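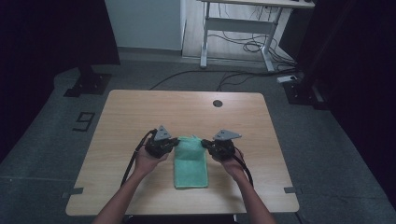

Dinesh Siriwardena wrote in after the May issue to ask why we keep treating clock error between two hand-held grippers as a solved problem. His point was that a shared start signal tells you the two recordings began together, and says very little about whether they are still together when the jaws close. He added that on cloth the difference matters more than on rigid parts, and that he would want to see the offset measured inside each demonstration before he believed any comparison of folding policies.

The objection was fair, and the Sedel group at Tandton has now done the measurement. Their method, which they call Cusi, estimates the lag between the left and right gripper streams from the motion of the grippers while both are holding the same piece of cloth. It needs no extra hardware and runs on recordings that already exist. The item below summarizes the method note and the folding results. The code and the per-recording offsets are on the members' server under the Cusi folder.

Background

In the Tandton setup a person sits or stands at a table with a gripper in each hand and performs the task directly. Each gripper records its own pose and jaw opening. A policy is later trained on both streams together, on the assumption that sample k on the left and sample k on the right describe the same moment. The Uteck recorders used at Tandton stamp samples on arrival, so any delay in one stream's path becomes an apparent delay in that hand. Start-up synchronization removes the constant part of the error. It does not remove drift, and it does not remove the jump that follows a buffer stall.

Rigid objects hide much of this. If a block is already held by the left gripper, a late right gripper in the training data tends to produce a late right gripper at run time, and the block waits. A folded towel picked up by its far corners is less forgiving. When one jaw closes and begins to lift before the other has closed, the free corner slides, the layers separate, and the second grasp lands on a single layer or on nothing.

Method

Cusi works on the interval in which both jaws are closed and the cloth between them is under tension. In that interval the distance between the two jaw tips is bounded above by the length of cloth between the grasps. During a carry with a taut edge the distance stays close to that bound, so the relative velocity of the tips along the line joining them should be near zero. If one stream is shifted in time, the hands appear to stretch and release the cloth whenever they accelerate. The estimated lag is the shift that minimizes this apparent stretching.

The procedure has these steps:

Find the intervals in which both jaws are closed on material, using jaw opening and motor current.

Discard intervals with little acceleration. A slow carry fits every lag equally well and carries no information.

For each remaining interval, compute the variance of the along-line relative velocity over a range of candidate lags. Interpolate around the minimum.

Fit a piecewise linear lag curve through the interval estimates, allowing a break wherever the recorder log reports a stall.

Resample the right stream onto the left stream's time base. The left stream is never altered.

The variance is computed with a one-sided penalty. Slack is permitted, as cloth may sag between the grippers at any time, but stretching beyond the bound is charged at full weight. Without the asymmetry the estimator was biased on soft towels, where the operator often brings the hands together before putting the cloth down.

One detail in the note is easy to miss. The bound is estimated separately for every grasp pair and never carried over from an earlier one. Regrasping by even a small amount changes the free length, and an early version that kept the old value reported large lags that were entirely an artifact of the regrasp.

Validation

The authors checked the estimator in two ways. First, they took recordings with a known good offset, shifted one stream by a chosen amount, and asked for the shift back. Recovery was within one sample wherever the carry included a change of direction. It was poor on straight carries at constant speed, as expected from the geometry, and those intervals are now flagged as uninformative.

Second, they compared the estimate with an independent event. At the end of some demonstrations the operator tapped the two grippers together, which leaves a sharp mark in both inertial channels. The lag at the tap and the lag extrapolated from the cloth agreed except in recordings with a stall between the last carry and the tap. In those cases the estimator had no way to see the jump, and the authors make no claim about them.

Applied to the existing towel set, Cusi processed 893 demonstrations. Of these, 238 contained at least one interval in which the lag exceeded the 2-sample tolerance the group had been assuming. Most of the affected recordings came from long sessions, and the lag grew with time since start-up. A smaller group showed a step after a stall and were otherwise clean. The sign was mixed, which argues against a fixed fault in one of the recorders.

Folding results

Three policies were trained with the same architecture, the same schedule and the same random seeds. The first used all 893 demonstrations as recorded. The second dropped the 238 flagged recordings. The third kept everything and applied the correction. Each was evaluated on 5 towels that did not appear in training, from the same set of starting layouts.

The corrected policy did best on every towel. The filtered policy came second on four of them and tied with the uncorrected policy on the fifth, a thick towel whose layers hold together well enough that a late grasp does little harm. The ordering did not change across seeds, although the gap between the first and second policies narrowed on one of them.

The failure breakdown is more useful than the ranking. In the uncorrected policy the dominant failure was an asymmetric close at the far corners, with one jaw gripping and lifting while the other was still approaching. Filtering removed nearly all of these, but it brought in a different problem — the policy hesitated above layouts that were mainly covered by the discarded recordings. The long sessions were where operators had tried the more awkward starting positions. Throwing those sessions out removed the bad timing and the unusual layouts together. Correction kept the layouts.

The remaining failures of the corrected policy were mostly bad grasp depth, with the tips closing on the upper layer only. Timing has no obvious bearing on that and the note does not attempt to fix it.

Limits

The method assumes that the cloth is effectively inextensible along the held edge. Terry and flat-weave towels satisfied this. Jersey did not, and the minimum in the variance curve became broad enough that the estimate was no better than the start-up value. Bias stretch is a related concern if the two grasp points are not on the same edge, and diagonal folds were left out for that reason.

It also assumes that both grippers hold the same item. Tasks in which one hand steadies and the other hand works give no shared constraint. A rigid tray held in both grippers would serve, and the authors suggest recording a short tray motion at the start and end of any session where the task itself offers nothing to measure. That would give two anchor points for the drift, with no coverage of stalls in between.

Pose error and time error are partly confounded. If the tracking scale is wrong on one side, the hands appear to separate during large motions, and the estimator may answer with a lag. The group looks at the residual after correction — a true lag leaves a residual near the noise floor, and a scale error does not. We would have liked to see this test reported per recording. It is present in the code output but missing from the tables.

Practical notes for groups with similar recorders

Run the estimator before any quality filter that looks at jaw timing. Several such filters reject demonstrations in which the jaws close far apart in time, and some of what they reject is recoverable.

Keep the raw arrival stamps. Tandton had resampled part of its early archive to a common rate and deleted the originals, and for those recordings the break points after a stall cannot be placed with any confidence.

Add a brisk change of direction to the carry when collecting new data. Operators who lifted, swung the towel slightly and then laid it down produced well-conditioned estimates. Very careful operators gave the worst ones.

Restarting the recorders between batches reduced drift to the point where correction made no measurable difference. For a new collection this is the cheaper choice. The Uteck firmware setting that moves stamping to the sensor side has not been tested with two units, and Sedel intends to try it next, using Cusi as the check.

Comments on the method note should reach the editors by 5 October 2026. The jersey recordings are available on request, together with the variance curves, to anyone who wants to try an elastic version of the bound.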